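**Jernent grippers stood down at Plikside after jaw fault**

Plikside has stopped using its Jernent hand-held grippers for soft goods work after the jaws on one of them failed to let go when the trigger was released. One worker had a pinched thumb, bruised, no broken skin. Happened on the early shift in May, shortly after 7am.

All 2 units on the linen bench are out of use until further notice. Same model at the Ormsby site too, and they've been told to stop as well.

What seems to have happened: the jaws closed on a fold of blanket and stayed closed. Trigger out, no response. The worker reached in to free the cloth by hand and the jaws shifted, catching the thumb against the pad. Power was then pulled at the belt pack and the jaws went slack.

It isn't the first sign of trouble. The bench log shows 7 slow releases on the same unit since the last service, all of them put down to fluff in the linkage. Cleaned each time, sent back out. Mellero, which services the grippers, says slow release should of been reported after the first one and the unit swapped.

The gripper in question had done 2,074 closing cycles. Mellero checks them every 200 on paper, though the last three checks aren't signed for and it isn't clear wether they were done. Plikside says it is looking into that.

Mellero's early view is a sticking return spring, possibly made worse by fibres from pile fabrics. It wants the unit back before saying anything firmer. No word yet on a date.

### The work

The grippers are used for picking up and laying out cloths, throws and printed covers, with the jaws opened by hand over the fabric and closed on an edge or a fold.
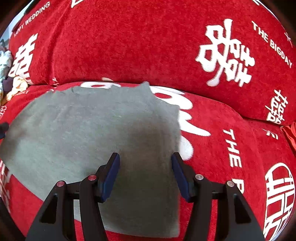
### For now

- Soft goods to be handled by hand on both sites
- No reaching between the jaws on any gripper, open or shut. Belt pack off first
- Slow release = unit out of use, tag it, tell the shift lead. Don't clean it and carry on
- Spare pads are not affected and can stay in the drawer

More when Mellero reports back.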